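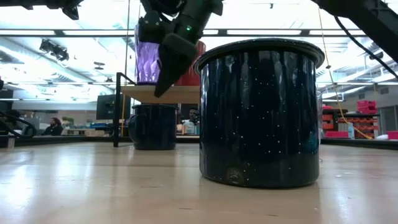
A chip on the outside is a nuisance and a chip on the inside is the end of the pot, one reader wrote in response to our earlier article on second-hand cookware. The rule is conservative, but the two kinds of damage do need to be treated differently.

Vitreous enamel is a layer of glass fused to metal. For domestic cookware the metal is usually low-carbon steel, pressed to shape, degreased and coated with a ground coat that bonds to it. One or more cover coats supply the colour. The glass is applied as a powder or a water-based slurry, dried, and fired in a furnace at a temperature commonly near 800°C. Speckled finishes are made by applying a second colour over the first in small drops or by mixing coarser particles into the cover coat.

On cooling, the steel contracts slightly more than the glass. The enamel is left in compression, a favourable state for a brittle material. Flat areas tolerate a fair amount of abuse. Convex edges do not, as the coating there is thinner and the stresses act outward. Rims, handle joints and the turn at the base are the places to check first.

The Falthorpe returns

Allell, an enameller and re-coater in Falthorpe, keeps a record of every item sent back under its workmanship guarantee. The firm allowed us to read the register up to 22 May 2018. It held 139 entries, of which 47 were classed as impact damage at the rim or handle. Thermal shock was the next largest group. Only four entries were put down to a faulty ground coat, and all four came from the same furnace load.

The impact cases have a common history. Pots are nested in a cupboard without separators and the inner one is pulled out at an angle. The rim of one strikes the wall of the other. A single contact seldom does visible harm, but repeated contact at the same point starts a crack that later sheds a flake.
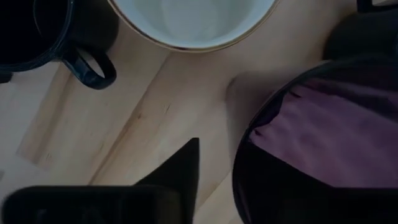

Thermal shock

Glass conducts heat poorly and steel conducts it well. When cold water is poured into a hot, dry pot, the surface of the enamel cools and tries to shrink while the steel beneath it is still expanded. The surface goes into tension and may craze – a network of fine cracks, often invisible until it picks up a stain.

Boiling dry is worse. With no water to hold the temperature down, the base of a thin steel pot can distort within minutes on a high burner. The enamel cannot follow the bend and breaks away in plates. Should this happen, turn off the heat and leave the pot where it is until it has reached room temperature.

Induction cooktops deserve a separate note. Enamelled steel works well on them, but the power density is high and the heated zone may be smaller than the base. Start on a low setting and let the temperature even out before turning it up.

Assessing a chip

Enamel fails in two stages. The cover coat can break away and leave the ground coat in place, in which case the exposed patch is usually dark, smooth and glassy to a fingernail. The steel is still sealed. If the ground coat has gone too, the patch feels dull or granular and will turn brown as it rusts.

Nanayakkara Laboratories, a materials testing business, uses a low-voltage wet sponge test to tell the two apart. A damp sponge connected to one terminal is drawn across the surface, and current flows wherever it reaches bare metal. The home equivalent is slower. Dry the spot, wet it with a little salted water, leave it overnight and look for rust in the morning. Rinse well afterward. 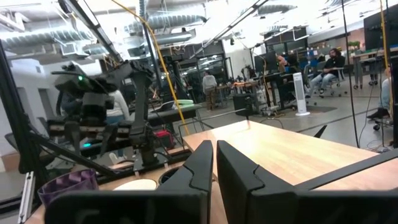 Translucent ribbed cup and a white disc on a light wooden table.

Exposed steel on the outside wall can be kept stable by drying the pot after each wash and wiping the spot with a trace of cooking oil. On the inside, rust is only part of the concern. The broken edge of the glass is sharp and may go on shedding small fragments, particularly under a metal spoon. A pot in this state should be withdrawn from cooking. It remains usable for storing pegs, potting mix or anything else that will not be eaten.

Older ware raises the question of heavy metals. Lead, cadmium and antimony compounds have all been used in enamels, and neither colour nor weight is a reliable guide. Pieces of unknown age with worn interiors are best kept for display.

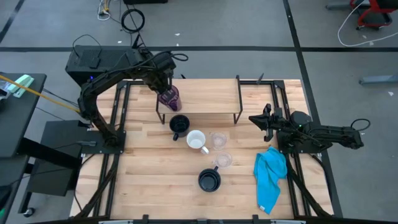 Repair and re-coating

Cold repair products are sold as two-part resins in white, black and blue. Geltier, the one Allell keeps on its counter for customers, is labelled for exterior use only and is not intended for surfaces that touch food or flame. It will cover a spot on a bucket or a bread bin. It is a paint, and it does not restore the glass.

True repair means stripping the item to bare steel, usually by abrasive blasting, and firing a new ground coat and cover coat. Thin pressed ware can warp in the process. The price generally exceeds that of a new pot, so the work is mostly confined to cast iron, stove panels and signs. Allell closes its furnace for relining in June and takes no re-coating orders during that month.

For everyday care, use wooden or silicone utensils, put a cloth between nested pots, and soak burnt food in warm water with a spoonful of bicarbonate of soda. Steel wool and scouring powder scratch the gloss, after which food sticks more readily and the scrubbing gets harder. Dishwashers are tolerated by most modern enamel – check the maker's sheet – but the rim of a lid is often left thinly coated or bare, and it should be dried by hand as soon as the cycle ends.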